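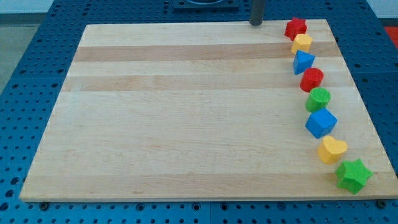

Rajkumari Kaushik's view was that a record should be heard once, straight through, before anyone in the class is allowed to say a word about it. No notes, no pausing, no reading up on the band first. Kheri Mugo disagreed in the very same seminar and said the first listen is worthless, that you only start hearing an album when you already know what comes next. Both are right some of the time. This chapter sits between them.

Chapter 11
Sequencing: Why Track Order Matters

So far we've dealt with songs one at a time. Verse, chorus, bridge, key, tempo, all that. Now the album. Different problem.

An album is a pile of songs somebody put in a row. The row is a decision. Often made late, often made in a bad mood, often by whoever was still awake. But you hear it, even when you don't know you hear it. Play a record you love on shuffle. Something's off. The quiet one comes in too early and sounds thin. The loud one follows another loud one and you stop noticing it's loud.

Take Frimpong, the second Deva album. Opener is slow, nearly four minutes before the drums. Risky. Most labels would of asked for the single up front, and the single is sitting at track 3. By then the ear is starved for a beat, so when it lands it feels twice as big as it does on the radio. Same recording. Same mix. Different neighbors.

Then compare Hivent, by Predis. Heavier band, much heavier, and the opposite plan. Everything fast comes first. Side one is a wall. Side two opens with a single held organ chord and you think the needle is stuck. I didn't like it the first few times I played it. I still skip the last track, which is a joke song and belongs on a B-side. But that organ chord! Try moving it anywhere else on the record and see what you get. We'll do exactly that in exercise 2.

Some words you'll need before we go on.

Opener: first track. Sets the volume of the room, more or less.
Closer: last track. Not always the longest, people just remember it that way.
Side break: the gap where a vinyl record gets flipped. Streaming killed the gap but plenty of bands still write for it.
Segue: one track running into the next with no silence.
Dead spot: two or more songs in a row with the same tempo, key or mood. Usually around the middle. Sometimes on purpose.

A note on keys. If you skipped Chapter 3, go back, at least the part on related keys. A segue from A minor to C major slides by. A minor to E flat minor does not, and a metal band may want it for that very reason. Pop producers tend to hide the join. Neither one is the correct way.

Length is the other thing. Frimpong runs 13 tracks, Hivent has 22, a good few of them under a minute. Short tracks change how sequencing works, becuase the ear starts grouping them. You stop hearing songs and hear blocks. More on blocks in the next section.

What to do before you read further: pick one album you know well. Write out the track list from memory, in order. Where you get stuck, mark it. Those marks are usually your dead spots. Bring the list, we use it all through the chapter.

11.1 The First Two Songs

Start with the join between track one and track two. Listen to the last ten seconds of one and the first ten of the other, and write down what changes: tempo, key, loudness, who's playing.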